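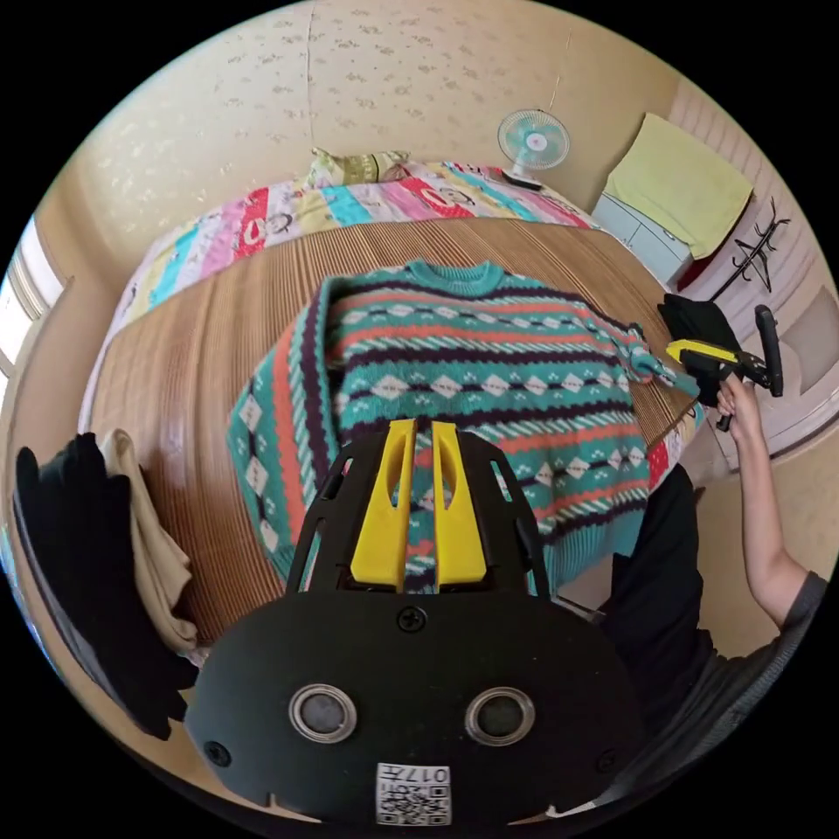 Handheld gripper at the cuff of a knitted sweater, bed with bamboo mat

Is the Nudbridge handheld gripper kit suitable for recording garment folding? Our department has 1,343 set aside per pair and must place an order by November.

Nurngate
We have used two pairs for knitwear. The slotted yellow fingers are satisfactory on cuffs. Thin cotton is less reliable, and we would advise requesting a trial pair before purchase.

Kostgate
Yes, suitable.

Miettinen
Please confirm whether the price includes calibration. We were charged a further 219 for this, payable before dispatch. Spare fingers are ordered separately.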